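So Nulix is opening an "immersive living world" at its Pangilinan resort in May. Two nights, one ticket, you "become a citizen of Catis." I read the whole announcement on my lunch break and I have doubts. Thread.

First, Catis. It's the floating city from the Nulix movies. Decent movies! The second one is good. But we see the city itself for maybe one long scene in each, and it's mostly fog and staircases. That's a thin base for a two-night stay.

The announcement uses the word "story" 22 times. I searched the page. The word "bed" isn't in it. Neither is "window," and neither is "refund."

Guests "choose a guild on arrival and shape the fate of the city." I've done three of these stay-in-character weekends from other companies. Every time, my choice got me a different colored wristband and the same finale in the same room at the same hour.

I'd love to be wrong on that one. If they've written endings that split, say so and say how many. You don't keep quiet about the most expensive part of your show.

The app. Of course there's an app. It's called Imuvow and it "listens to your journey." You need it to open your room door, order dinner and talk to the characters. So I'm paying to escape into a sky city and I'll be looking at my phone the entire time I'm up there.

Imuvow has been running at the regular park since last year, by the way. I used it on a Wednesday, slow day, no crowds. It logged me out in line twice and then offered me a churro coupon for a stand that had closed. Now picture it in charge of your door lock.

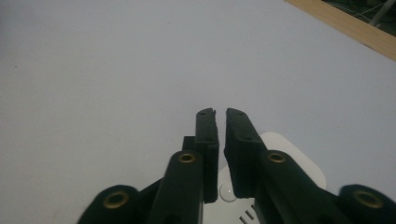

Price. They haven't given one. They've given "packages will be tailored to each party," and in my experience that means they want you on the phone with a salesperson before you hear the number.

And you can't just book it. You join a list to be told when you can join the booking list. I joined. The confirmation email addressed me as "Dear Citizen" and had a broken link in it.

Capacity is the one solid fact in the whole thing: 16 suites per sailing. (They call it a sailing. The city floats on air. Whatever.) That's small, and I'll admit small is good. Small means an actor might remember your name.

But do the math the way an accountant would. Sixteen suites, live actors day and night, a kitchen, stage effects, a building that can't be used for anything else. Either this costs a fortune per head or the actor hours get trimmed by the second season. I've watched the second thing happen at two other places I liked a lot.

Somebody always replies "it's not for you, it's for the superfans." I am the superfans. I own the guild coat. I've seen the first movie 17 times and I can tell you which staircase is a reused set. I'm exactly the person they want money from, and I'm asking what I get.

Concept art: gorgeous. Concept art is always gorgeous. Every painting has a ceiling four stories high and a dozen people standing around in it with room to spare. Show me a finished hallway. Show me a bathroom.

Also nothing about kids. Is there a minimum age? Is there anything to do for a six-year-old at nine at night when the "midnight tribunal" is going on downstairs? Parents are going to be asking this and the FAQ has four questions on it, one of which is "What is Catis?"

Nothing on food either, past "flavors of the upper terraces." If you have an allergy you'll be eating flavors of the granola bar you packed.

What I did like: you arrive by a covered tram and they take you through a fog tunnel before check-in. That's a smart touch – it's cheap, it's physical, and it has nothing to do with a phone. More of that and I'd be a lot softer on the rest.

Same with the costumes. They say guests can wear their own, adults included. The main park still won't let grown-ups do that most of the year, so good, finally.

Will I go? Not in May. I'll wait until a few dozen people have paid full price and posted what their room looked like at seven in the morning with the lights on.

If you get off the list before I do, please tell me the price. And tell me if the door opens.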